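Filed under: Workshop notebook / Surfaces and equipment

We use cookies to remember your settings and count visits. Accept | Manage preferences

14 October 2026

Ball rebound and roll, Kukus synthetic, follow-up to the June round.

Purpose: check whether the low rebound at the northern goalmouth is still there after the infill top-up, and whether the grooming direction is affecting roll. In June the goalmouth read well under the centre circle and I put it down to compaction. Jayson Enriquez thought the infill had migrated out of the area and there was not enough left to be compacted. The top-up was done on his theory.

Method as before. Release from the drop frame, no spin, acoustic timing between first and second impact. Same Maglaya match ball, pressure checked before each position and again after. Frame levelled on its feet at every position, not just the first one. Last time I skipped this between the penalty spot and the six-yard line and the ball drifted toward the goal on every drop.

82 drops logged. Two rejected for a double trigger on the microphone, both when the mower on the grass pitch next door came up to the fence. Those are struck through in the sheet, not deleted.

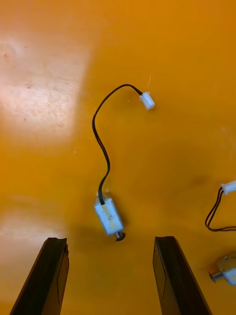
Small DC motor on the orange tabletop.

Results, rebound. The northern goalmouth is now in line with the rest of that half. The southern goalmouth, which was not topped up, has dropped since June and is the lowest position on the pitch. Centre circle unchanged within the repeatability of the rig. The spread at each position is tighter than last time. I would credit the levelling for that before I credit the surface.

Results, roll. Ramp release, four headings at each position. Roll with the groomed pile is longer than roll against it, as expected, but the difference across the pitch is also larger than I can explain by slope. Vilgot Rustad points out that the Promow brush was run in one direction only on the last two passes because the gate end was blocked by portable goals. That would do it. Need a repeat after a proper alternating pass before anything goes in the report.
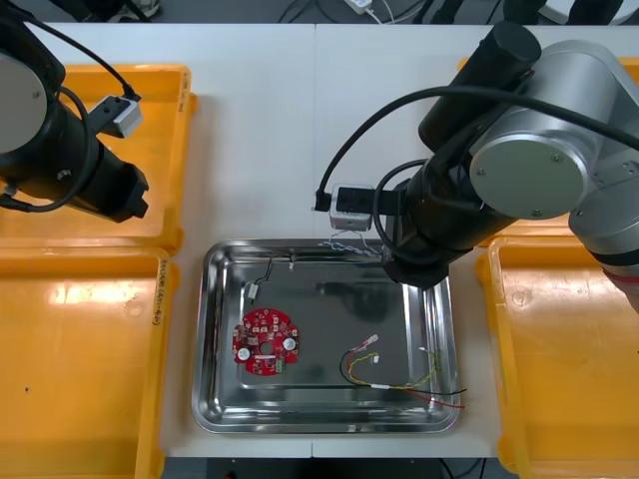

Infill depth was taken with the three-prong gauge at every rebound position. Southern goalmouth is shallow in front of the line and heaped behind it, so the material is there but in the wrong place. A hand rake would recover most of it. I pulled one core from the heap and sieved it: nearly 295 g, mostly normal grading with some broken fibre in the coarse sieve. No sign of clumping. The Drikell top-up granules are a slightly different grey from the original fill and can be picked out by eye, which is handy for tracking how far they travel. At present they have not moved past the six-yard line.

Instrument notes:
- Microphone lead is intermittent at the plug end. Taped for today. Replace.
- Pressure gauge agrees with the workshop reference, no correction applied.
- Ramp release pin is wearing. The ball sometimes hesitates before it runs. Discarded those by eye and did not record how many, which I should have.
- Wind was low enough to ignore for rebound. Less sure about roll in the western corner, where there is no screen on the fence.
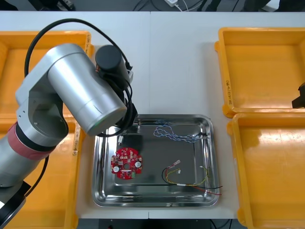 Open question on ball choice. The under-age sides train on a smaller ball and the club has asked whether our rebound figures mean anything for them. Strictly they do not, as the test is defined for the match ball. Jayson wants to do a short series with the smaller one for information only. No objection from me provided it goes in a separate sheet and is not averaged in with anything.

Also asked: whether the low goalmouth explains the keepers' complaints about the ball "dying". Plausible for a high ball landing in the area. It would not account for the complaints about low shots skidding. That is a friction matter and we have not measured it.

To do:
- Rake southern goalmouth, re-gauge depth, repeat the rebound there only.
- Alternating Promow pass, then repeat roll on all headings. Vilgot to arrange with the ground.
- New release pin for the ramp.
- Add a column to the roll sheet for discarded runs, with reason.
- Send the club the rebound table now and hold the roll table.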